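Visiting the Robots: A Guide for Young Visitors

Open Day at the Hedegaard Workshop, Girnusby
For children attending with a school or a family group
Updated 7/24/19

What is an open day?

An open day is a time when a workplace invites people in to see what it does. The Hedegaard Workshop holds two each year, one in summer and one in January. Visitors are taken round in groups of no more than 24, so that everyone has a good view.

What is a robot arm?

A robot arm is a machine that moves in much the same way as your own arm. It has stiff parts, called links, and places where it bends, called joints. Each joint has a motor inside. Cables carry power and messages to the motors and to the tool at the end of the arm.

A tool that picks things up is called a gripper. Many grippers have two fingers, which move together to hold an object and apart to let it go.

Why is picking things up difficult?

When you take a pencil from a drawer, you look, reach and hold almost without thinking. A robot must be given instructions for every part of this task. It needs to know where the object is, which way it is pointing and where the fingers should go. Objects lying at different angles make the work harder – and so do the sides of a bin, which the arm must not bump.

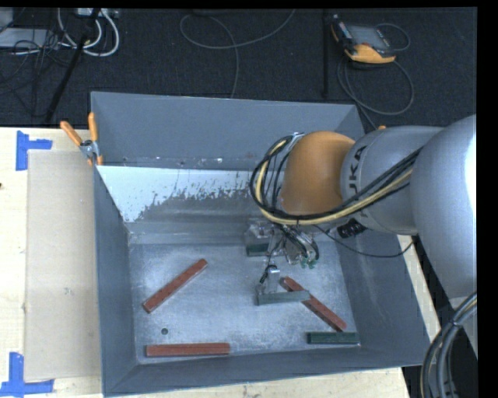 The demonstration lasts 19 minutes. Afterwards, members of staff will answer questions, and visitors may try the Ullano picking game, in which one player gives spoken directions and another follows them with eyes closed. Groups from Bristton should allow extra time for the return coach.

Rules for visitors

Stay behind the yellow line at all times. Do not touch any cable, switch or control. If you drop something over the line, tell an adult – do not reach for it.

Words to remember

Link: a stiff part of a robot arm.
Joint: a place where the arm bends.
Gripper: a tool for holding objects.
Pendant: a control held in the hand, used to move the robot or to stop it.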